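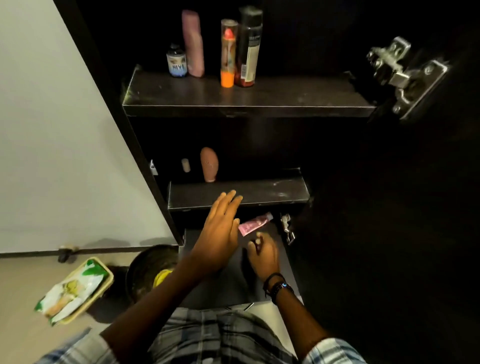
Bathroom cabinet, Saturday morning, 11th January.

OK, a few people asked what I did with my coins this winter, so let me just put it all in one place. Grab a coffee, it's a bit long.

Back in October I had everything on one exchange, Plonmont. Everything! Signed up years ago, never moved a thing, same password the whole time (I know, I know). Total was worth 1747 dollars on the day I finally sat down and added it up.

Most of that was bitcoin, then some ether, then a little pile of CLR, the Cilora token, which I bought because Jaanus Bite wouldn't stop talking about it at work. Jaanus, if you're reading this, we still need to have a word.

So what got me moving was the withdrawal fees. Plonmont sent out one of those "we're updating our fee schedule" emails and I nearly deleted it. Glad I didn't! The new fee on small bitcoin withdrawals was more than I pay for lunch, and it kicked in at the end of the month.

I'd been meaning to get a hardware wallet forever. Ended up with the Ridton one — small gray thing, two buttons, screen the size of a stamp. Setup took me a whole evening, mostly because I kept writing the recovery words down in the wrong order and starting over.
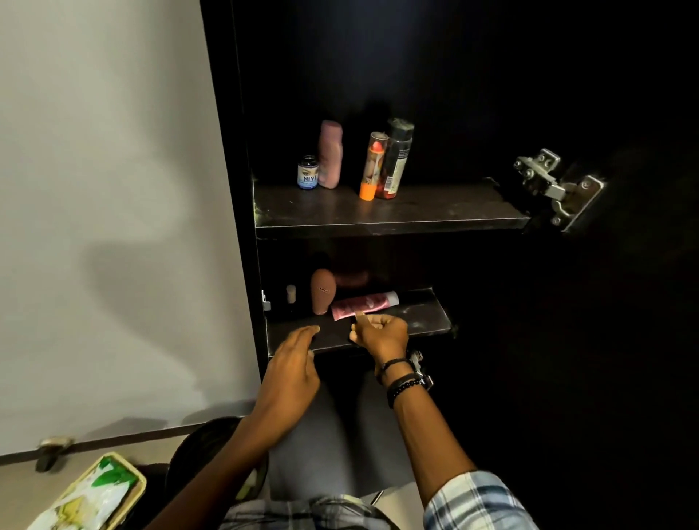 Then I sent a tiny test amount first. Please, please do this. I sat there refreshing the page like a maniac for 40 minutes and it felt like a year, but it showed up, and then I sent the rest.

Well, not all the rest. CLR doesn't work with the Ridton. I found this out after I'd bought it, because of course I don't read the supported coins list. So that pile had to either stay put or go.

I sold most of it. It had dropped to next to nothing by then anyway and I was tired of checking it at red lights. Kept 1000 tokens, which sounds impressive until you see the price.

Someone asked about taxes. I use a guy, Pētersons, he has an office above the bakery and he's done my returns for ages. He wants the full trade history from the exchange as a spreadsheet, so download yours BEFORE you close the account. Mine came out at 2091 lines. I have no memory of making most of those trades, lol.
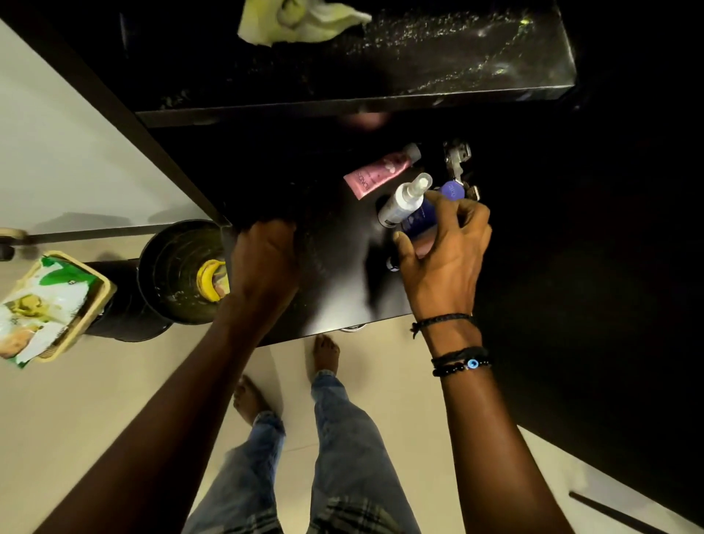

He also told me that moving coins from the exchange to my own wallet wasn't a sale in my case, but selling the CLR was, and I can use the loss. Ask your own person though, I'm just repeating what mine said about my stuff.

Oh and the recovery words: two copies on paper, two different houses. No photos, no notes app, no emailing it to yourself. My sister has one in a sealed envelope and she thinks it's a will.

As for buying more, I'm doing a small amount every payday and that's it. No more charts in bed. I lasted 5 days the first time I tried that, doing better now.

Someone wanted to know if closing the Plonmont account was a pain. Still waiting on them, they want another picture of my ID. Will post when I hear back.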